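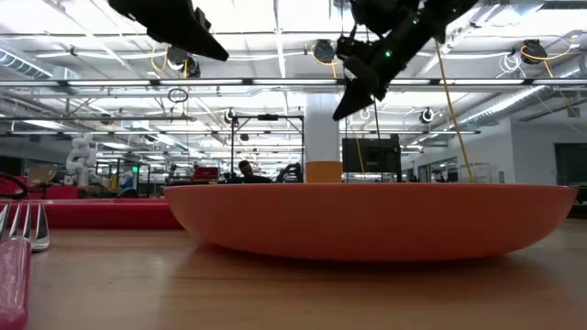

**Coral bowl, keep or swap?**

**plidthorpe82**
ok so I'm redoing my everyday table stuff and got stuck on the bowl. Its the wide shallow coral one, plain outside, light wood table under it. Already have forks with pink handles and a red tray. Too much? My sister says it looks like a candy store. Bowl is from Celier, got it in June, still inside the return window.

**forkdrawer**
Keep. Pink and red and coral is fine on light wood. White plates though, don't add another color

**macedo_kitchen**
Disagree. Coral next to a real red always makes one of them look dirty. I'd lose the tray, keep the bowl + forks.

**plidthorpe82**
tray was the first thing I bought lol. not losing the tray

**macedo_kitchen**
then return the bowl. you asked

**tablenerd2659**
More worried about the shape tbh. Shallow and wide is great for salad, terrible for anything with broth. Had a similar one from Priro, carried soup across the room exactly once. What do you eat out of it?

**plidthorpe82**
mostly salad, pasta, sometimes chips when people come over. no soup

**tablenerd2659**
ok then its the right bowl. Check it fits your cabinet before you toss the reciept. Mine wouldn't go in a 12 inch shelf, lived on the counter for a year

**forkdrawer**
^ this. measure first

Also do the handles on those forks hold up? had some glossy ones go cloudy from the dishwasher

**plidthorpe82**
hand washing so far. no clue about the dishwasher, not risking it

**macedo_kitchen**
Pink handled forks you have to hand wash. Couldn't be me.

**forkdrawer**
let people like things

**macedo_kitchen**
I do! I like the bowl. Its the tray thats wrong. Try a cream napkin between them at least, so the two reds don't touch

**plidthorpe82**
napkin is a good idea, have some in the linen closet somewhere. Measured btw, fits on the lower shelf if I move the colander. Keeping it. Will try the napkin at dinner, 6ish, and report back

**tablenerd2659**
where does the colander go now

**plidthorpe82**
top of the fridge for now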